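3.2 Setting and household sample

The survey covered 333 households in Garnimcombe and 88 in the smaller settlement of Ullilau. All of them draw from the Mahrous supply line, which was extended to both places before the study began. Interviews were held at home, in the kitchen where possible, and lasted until the respondent had gone through one full day of water use. Figure 2 relates to the dishwashing part of the day. 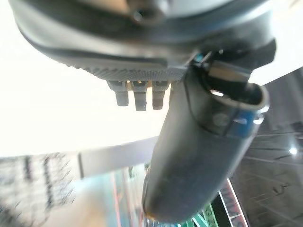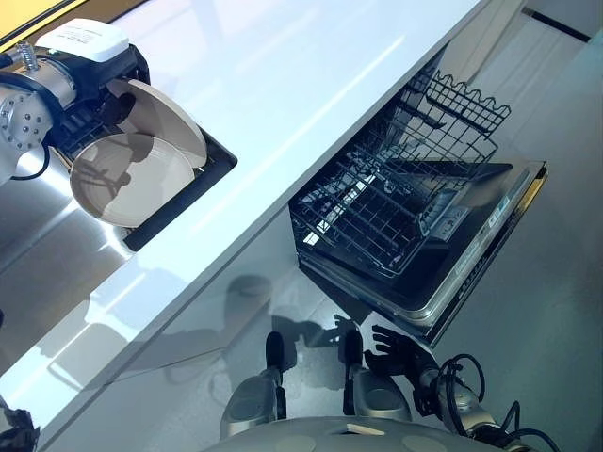 Figure 2. Dishwashing. The second panel has two beige plates and a sink set into a white countertop.

3.3 Estimating water use

Each household kept a diary in November. Respondents wrote down every task that used tap water, the time of day, and whether the tap was left running. Meter readings were taken by Abdelilah Abdel Hamid in the morning and again after the evening meal. Diary entries were coded by Aicha Abou Zeid using the Clanska task list, with one change — rinsing before washing was coded as its own task.

Households that stored more than 600 liters in roof tanks were treated separately. Their meters record when a tank fills, and the water may be used many hours later. For these homes we relied on the diary alone. One home in Ullilau had a tank of 2000 liters shared with a neighboring shop and was left out of the evening totals.

Tasks shorter than a minute were often missing from the diaries, handwashing most of all.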